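菜谱里的时间都是谁的时间

先说结论：我不信菜谱上印的时间，也越来越不信那些声称替我把时间算好的东西。

这个念头是从一道炖牛腱开始的。菜谱写“准备时间9分钟”。我照着做，洗姜、切葱、给牛腱去筋膜、焯水、撇沫，等到真正把肉放进砂锅，窗外的天色已经不一样了。我刀工不算差，做饭也有些年头，可那9分钟我怎么也凑不出来。后来我重新看了一遍材料表，才发现奥妙都在里面：“姜，切丝”“葱，切段”“牛腱，处理干净，切块”。所有费手的活都被塞进了材料表的逗号后面，而准备时间是从逗号结束以后开始算的。

这种写法到处都有。洋葱要“炒至焦糖色，5分钟”，做过的人都知道5分钟的洋葱是什么样子，顶多算出了点汗。面团要“揉至光滑”，后面跟一个整整齐齐的数字，好像面粉的筋度、屋里的湿度、揉面那个人的手劲全都可以忽略。写的人未必存心骗人，多半是抄上一本的，上一本又抄再上一本的。但读的人会当真，会在客人按门铃的时候还站在水池边剥蒜。

再说台面。菜谱的配图里总有一块好台面，深色的、浅色的，纹路漂亮，上面撒几粒海盐，旁边搁一把看起来从没切过东西的刀。我家厨房的台面有一半被电饭锅、沥水架和一罐舍不得扔的陈年豆瓣酱占着，剩下的地方摆一块砧板就满了。按菜谱的摆法，“将所有配料分别盛入小碗备用”，我得把小碗摆到洗衣机上去。 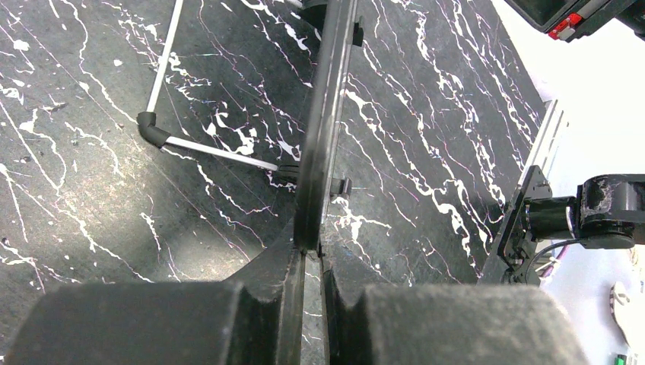
黑底白纹，台面党最吃这一套。

有人会说，你这是吹毛求疵，菜谱只是参考，熟手自然会调整。我同意熟手会调整，可熟手也不怎么需要菜谱。真正捧着菜谱一行一行对照的，是第一次做红烧肉的人，是刚搬出来自己住的人，是家里忽然要轮到自己掌勺的人。他们没有另一把尺子，书上说炒3分钟，他们就炒3分钟，肉没上色，他们会以为是自己笨。这几年我听过不少人说“我不会做饭”，细问下去，其实是某次照着一张写得很糟的方子做砸了，从此就不碰了。一张坏菜谱浪费掉的远不止一斤五花肉。

然后就轮到那些自称能解决问题的产品。去年9月我装了一个叫 Pandodex 的菜谱应用，它的卖点是“真实时间”：你输入自己的灶具和锅，它给你重新排一遍步骤。我用了几个星期，收了188道菜谱，真正做的没几道。它确实比纸书谨慎，炒洋葱的时间给得宽，还会提醒先把米泡上。但它有个毛病让我受不了：它把所有的步骤都排进一条时间轴，一道结束，下一道立刻开始，中间没有一分钟留给找东西、洗手、接电话，或者单纯站着想一想盐放过没有。照着它做饭，我像在给它打工。

做了一次麻婆豆腐以后我就把提醒关了。当时豆腐正在锅里，手机响了，叫我“现在开始切葱花”。葱花我早切好了，放在手边的碗里，它不知道。我一低头去按掉提醒，锅底就糊了一小块。当然可以说是我自己手忙脚乱，可是没有那声响，我本来在看锅。

朋友送过我一口 Umivholm 的铸铁锅，随锅附一本小册子，薄薄的，里头的方子居然很少写分钟。它写“等锅沿的油开始起细纹”，写“用木铲推一下，推得动就可以翻面”。头一回看我觉得它偷懒，做了几道以后改了看法。油起没起纹，我站在灶前看得见；肉推不推得动，我手上有数。火大火小、锅厚锅薄，这些判断法都能跟着走。我仍然不喜欢那本册子的排版，字小得像药品说明书，而且它关于开锅保养的那一页我至今认为是错的，但在时间这件事上，它比那些精装大书老实。

也有反过来的例子。Kubo 出过一套“四格菜谱”，每道菜只准写4步，一步一格，干净利落，很多人夸它把家常菜从繁琐里解放了出来。我买过一册，翻了翻就起疑：狮子头怎么可能4步？仔细一读，第一格里写着“剁肉、调馅、摔打上劲、成形”。这哪里是一步，这是我半个下午。把活儿藏进一个格子里，和把活儿藏进材料表的逗号后面，是同一种手法，只不过换了漂亮的版面。

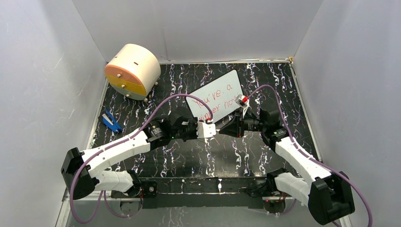 菜谱还有一桩毛病，就是默认做饭的人有用不完的手。“一边不断搅拌，一边缓缓倒入蛋液，同时转动锅身”，我每次读到这种句子都要在心里数一遍自己的胳膊。搅拌一只，倒蛋液一只，转锅的是谁？写方子的人大概有助手，或者拍照的时候有助手，写的时候就忘了。哪怕像图里那样，两条机械臂凑在一块黑底带纹的垫子上干活，按这句话的要求也还差着一条。我家的解决办法是把蛋液装进尖嘴的量杯，搁在灶边，先搅出一个漩涡，放下筷子再倒，锅就不转了，蛋花一样成形。书上从来不这么写，可能是嫌不好看。

我也去听过别人怎么教。Adescombe 那家烹饪教室开过一堂家常小炒的试听课，介绍里说“30分钟出三菜”。到了才看见，肉是切好腌好的，青菜是洗好沥干的，连淀粉水都已经调在小碗里。半个小时三个菜，确实做出来了，味道也不坏，宫保鸡丁里的花生尤其脆。可这堂课教的是最后那一段，前面那一大段由别人替我们做掉了，账也就没算进去。同班的人吃得很高兴，我一边吃一边想，明天回到家，那块鸡胸肉还是整的。

所以我现在看一本新菜谱，先不看图，也不看作者在前言里怎么回忆外婆的灶台。我先翻到一道自己做过很多遍的菜，比如西红柿炒蛋，或者醋溜土豆丝，看它怎么写。土豆丝要不要泡水，泡多久，沥到什么程度，这些它肯不肯写；油热到什么样子下锅，它是给我一个样子，还是给我一个秒数。再看材料表，数一数动词。材料表里动词越多，这本书的时间就越不能信。用这个法子我在书店里放回去过不少封面很好看的书，也因此买到过一本印得灰扑扑的老面点册子，里面有一句“面醒到你不耐烦为止”，我觉得比任何数字都准。

我并不指望出版社改。标着快手两个字的书好卖，把牛腱老老实实写成一个下午的活，谁还肯在下班的地铁上收藏它。应用就更不会改，它们靠那条时间轴吃饭。我能做的就是拿支铅笔，每做完一道，把印着的时间划掉，在旁边写上我自己的，从打开冰箱算起，到擦完灶台为止。那道炖牛腱如今旁边写的是：周末再做，上午就把肉拿出来。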